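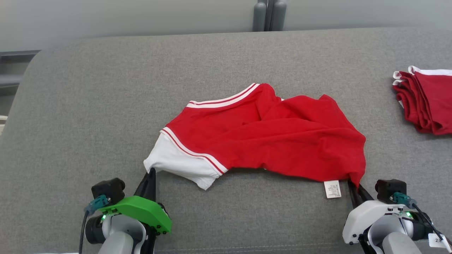 A reply under my May thread says water hardness is a plumbing issue and that if the wash comes out dull, you just use more detergent. Partly right. The second half deserves a longer answer, so this is a thread.

Hardness is dissolved calcium and magnesium, usually reported as ppm of calcium carbonate. Some utilities use grains per gallon. Divide ppm by 17.1 to convert.

My tap in Lacerda reads 137 ppm with the Datell drop kit. That is eight grains. The utility's map calls my street "moderate." Their category, my number.

What it does in a washer: calcium ties up part of the surfactant before it gets near any dirt. With real soap you get scum. With modern detergent you mostly get weaker cleaning and a mineral residue that builds up over many loads.

Residue shows on dark and saturated colors first. A red shirt with white trim is a decent indicator — the red goes chalky, the white goes gray, and people blame the dye for both.

It is often not the dye. Easy check: soak the item in a weak citric acid solution, rinse well, air dry. If the color comes back, you had mineral film. If it doesn't, you have fading or abrasion and no amount of rinsing will help. Read the care label first and keep acid away from chlorine bleach. Always.

Now the "just use more" part. More detergent does bring more builder, the ingredient that handles calcium. It also brings more surfactant, more foam and more fragrance. In a front loader the foam cushions the load and the rinse gets worse.

So you can end up with two residues, mineral and detergent, and they feel about the same by hand. Stiff towels are the usual complaint.

The alternative is to leave the detergent at the normal dose and add builder separately. I use Vamodon powder, which is sold unscented. 2 tablespoons per load at my hardness. I got there by starting at one and going up until the towels stopped drying stiff.

Records, for those who asked: 71 loads logged since I started on this. Same Jova front loader, same detergent, same line for drying. Columns are dose, temperature, load type and a note. No control machine, so treat it as a diary with columns.

Temperature. The Jova's "warm" setting runs up to 98 °F at the drum by my probe. The manual gives no number at all, just a little picture of a tub with a wavy line.

Powder in cold water is the weak spot. Some of my cold loads had grit in the door seal. Dissolving the powder in a cup of hot water first fixed it. Pouring it into the drawer dry and hoping did not.

Someone also asked about vinegar in the rinse. It will dissolve some mineral film. It does nothing for the wash water, and I would not run it every load through rubber hoses. Occasional use, your call.

Whole-house softener: yes, it works, it's the complete fix, and it costs more than my washer did. I rent. Moving on.

If you only do one thing, get a hardness number. Strips are fine for a rough idea. Drop kits are better because you count drops to a color change and skip the squinting at shades of green.

Correction to the May thread, added 29 June 2026: I wrote grains per liter in one post. It should have been grains per gallon. The dose table was right, the heading was wrong.

Next thread is door seals. I have the old one off and there is a lot of lint in it.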